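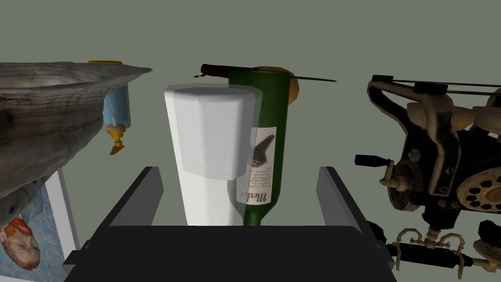

Miloslav Halás
Simulation technician, Pridundale

Setting up the wrist camera in the simulated cell

Our test cell in Virkden has one arm, one two-finger gripper and a camera on the wrist. Before any grasp test I check the camera view. It takes me nine minutes.

1. Load the scene and open the gripper fully. Both fingers must be visible, with nothing between them.

2. Look which way is up. In the render at the top of this page the glass and the Merlot bottle are upside down, so the roll of the camera must be turned by 180 degrees. Change it in the camera mount file, not in the scene file. I made this mistake in May and had to repair 34 scenes by hand.

3. Save, reload and render again. The bottle should now stand with its neck up.

4. Check the glass. Its wall is translucent and the green of the bottle comes through it a little. If your glass is fully grey, the transparency is switched off in the render settings.

5. Run the short Zono test set, which has 189 grasps. Write the result in the cell log together with the version of the mount file.

If the view is still wrong after step 3, delete the cache folder and start again from step 1.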